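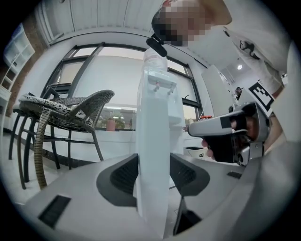
The water dispenser by the window, with one of the tall wicker-backed chairs next to it.

Hello! I'm looking for one more person to help me look after the shared room at Trullside, and I'd love it to be somebody local who likes pottering about and doesn't mind a mop.

I took the room on in January, after a couple of years doing much the same thing over in Cerkville. People book it by the hour for sewing, homework, language practice and (on Tuesday evenings) a very loud card game. My job is to make sure it's pleasant when they arrive and in one piece when they leave, and I've reached the point where I can't do every shift myself.

So what would you be doing? Mostly small things. Swapping the bottle on the water dispenser, wiping down the taps and topping up the cups. Mopping the tiles, which are pale and show absolutely everything. Plumping and turning the seat cushions, brushing crumbs out of the wicker (an old toothbrush is the best tool for this, I promise) and putting the chairs back where they belong. There's also a bit of greeting people, finding the spare key and writing the next day's bookings on the sheet.

Full bottles are heavy. If lifting isn't for you, please still write, as we can share the shifts so that I do the bottles and you do more of the front-of-house side. The chairs are tall but not hard to move.

It's 7 hours a week, split over two afternoons, starting at 2 pm. Pay is 339 a month, and I can be flexible in school holidays. You don't need any experience or certificates. I would like you to be on time, friendly with strangers and happy to be in the room alone for an hour or so, with the radio on if you like. I'll do the first few shifts with you and show you where everything lives, including the cupboard that only opens if you lift the door.

The room is at 89 Sepúlveda, two minutes' walk from the Bollirance stop. There's a bike rail round the back.

To apply, drop a note through the door or pop in any weekday before noon and ask for me. A few lines about yourself will do, plus which afternoons you can manage. No CV needed! I'll get back to everyone, and if we get on we'll do a paid trial shift the following week.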